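Researcher and Writer, Missing Persons and Cold Cases (part-time, remote)

The Vembridge Case Desk is looking for one researcher and writer to join our small newsroom. We publish reports on missing persons cases that have been open for a long time, most of them in rural counties where the local paper has closed. Our archive holds 1,948 case pages at this moment. Of these, 159 are marked as "needs review", and the new colleague will begin with them.

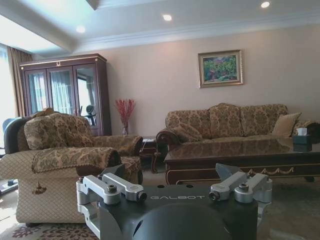 Ilse Bachmann
Editor, Case Desk

I have worked on this desk since its first year, and I wrote most of the early pages myself. Some of them are not good enough anymore. Dates are missing, links go to newspapers that do not exist now, and in a few cases the person was found and our page still says they are missing. For a family this is painful to read. So the first task is correction, and only after that come new stories.

What you will do

Read old newspaper reports, court papers and sheriff's office statements, and check our pages against them.
Write new case reports of up to 600 words, in plain language.
Request public records by mail and by email, and keep a log of what was asked and what came back.
Answer letters from readers. Many have a theory, and a small number have real information, which we pass to the police agency responsible for the case.
Take part in the desk call every Wednesday at 10 a.m. Central.

What we ask for

At least 2 years of experience in reporting, library work, legal research or something close to it. A degree is not required. You should be comfortable reading a long document slowly, and you should be able to say "we do not know" in print when we do not know. Experience with public records requests is a plus. Spanish is also a plus, as we receive letters in Spanish and at present we answer them late.

We do not name a suspect who has not been charged. We do not call relatives without first writing to them. We do not publish photos of remains or of a recovery site where remains can be seen. If you find these rules too strict, this position will probably not make you happy.

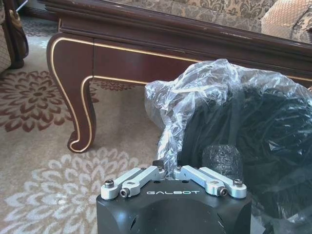

The work is 20 hours per week, and you can divide the hours as you like, except for the desk call. Most of us work from home. We also keep a small office in Curkelano, where the paper files are stored, and you are welcome to use it. Two trips a year to a county archive are normal, and we pay for travel, meals and copies. The contract is for one year to begin with – we hope to extend it, but I cannot promise this before our budget is decided in February.

Pay is by the hour and is the same for all writers on the desk. We will send you the rate when we confirm that we have received your application, so you do not have to ask for it. Paid time off is included. Some of the material is heavy, and each writer can hand a case back at any time without giving a reason.

How to apply

Please send us a short letter, your résumé and one piece of writing that you are satisfied with. It does not have to be about crime. In the letter, tell us about one time when you found a mistake in your own work and what you did about it. Use the application form on our Jobs page and choose "Case Desk researcher" from the list.

We read applications in the order they come in, and every applicant gets a reply. Those we invite will do a paid test – you receive the public file of the Clivon case, which is already solved, and write a short report from it. After the test there is one interview by phone or video.

Questions about the position can be sent through the same form. Please write "question" in the first line, so it is not counted as an application.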